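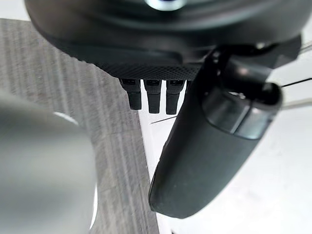
Wrist pressure offset returns after every hand-guided session on cell 2. Operator switches to guiding mode, leads the arm through the task, releases, and on playback the tool arrives low at the pick point. The error is always toward the table and always larger at the far side of the work area. Finger opening is not affected. The three black prongs under the knurled band hang clear of the white surface at the approach pose, with the right one lowest, so that one is the reference for all height readings in this ticket. Do not measure from the fingertips. They swing with the opening and the numbers will not compare between sessions.

Ticket: 146
Opened by: Ankica Kolev
Assigned to: Velimir Dimitrov
Site: Clevodgate
Component: Severo teaching package, guiding mode
Priority: normal
Status: closed, see last entry

Steps to reproduce
Home the arm. Start a new recording in Severo. Hold the wrist housing with one hand and press the guide button. Lead the arm to the approach pose, pause, go down to the pick pose, close, lift, return. Release. Play back at quarter speed with the stop button in reach.

Expected: playback stops at the taught pick height.
Result: playback goes 3 mm too low at the far position, less at the near position. Same result on repeat playback of the same recording. A new recording gives a new error of similar size in the same direction.

Ankica Kolev, 09:20
Recordings made with the remote control (handheld, slow mode) play back correctly. Only guided recordings are off. I taught the same pick both ways, same part, same start pose. The remote one is good enough to keep. The guided one pushes into the surface and trips the force limit. I have set the force limit back to default, it had been raised by the previous shift to get past this. Please leave it at default while the ticket is open.

Velimir Dimitrov, 09:55
Can you attach the joint log for one guided and one remote recording? Also the payload entry from the tool page. If the tool weight is wrong, the arm will sag or float when the guide button is pressed, and you will be correcting for it by hand without noticing.

Ankica Kolev, 10:30
Logs attached. Tool page shows the entry "Krasniqi short", which is the old gripper. The current one was fitted in January. I do not know if the entry was meant to be changed. The arm does not drift noticeably when I let go with the guide button held down, but it does feel heavier going up than coming down.

Velimir Dimitrov, 11:10
That entry is wrong for this gripper. Both weight and center of mass differ. Create a new tool, do not edit the old one, cell 1 still uses it. Run the weighing routine with fingers open and nothing in the grip. The cables have to hang the way they do in normal work. If they are tied up or resting on something during weighing, the result will be off and you will have to do it again.

Ankica Kolev, 11:50
New tool created as "Vaseck long". Weighing routine passed on the second try. First try stopped with a torque warning on joint 5. I had my hand on the wrist. Retaught the pick by guiding. Error at the far position is smaller but still there, and now about the same at near and far. So part of it was the weight.

Velimir Dimitrov, 13:15
Looked at the joint logs again. In the guided recording the last saved point is before the arm has settled. You release the button, the brakes take over, and the wrist moves a small amount. Severo saves the pose at release, so the stored height does not match where the arm stands afterward. With the remote this does not show up, as the arm is already being held in position when you save.

Two things to change:
Settings, Recording, Save pose: change from "at release" to "after settle".
Settings, Recording, Settle time: set to 2 seconds.

This applies to new recordings only. Old ones keep the poses they were saved with.

Ankica Kolev, 14:05
Changed both. The settle option was grayed out until I logged in as supervisor. Retaught near and far by guiding. Playback height matches the remote recording at both positions, checked with the feeler gauge under the right prong. Force limit not tripped. Moving up and down by hand now feels the same in both directions.

One side effect. With settle time on, the operator has to keep hands off the arm after release until the tone. If the wrist is touched during that time, the point is saved with no warning. I did this once by accident and got a bad lift pose.

Velimir Dimitrov, 14:25
Known. There is no check for contact during settle in this version. Logged as a separate request. For now put it in the teaching instructions for the cell.

Ankica Kolev, 15:40
Added to the instructions. Guided recordings from before the tool change are moved to the archive folder and must not be loaded. The remote recording stays as the fallback for this pick. Cell 1 not touched, its save setting is still "at release" and should be looked at under its own ticket. Closing.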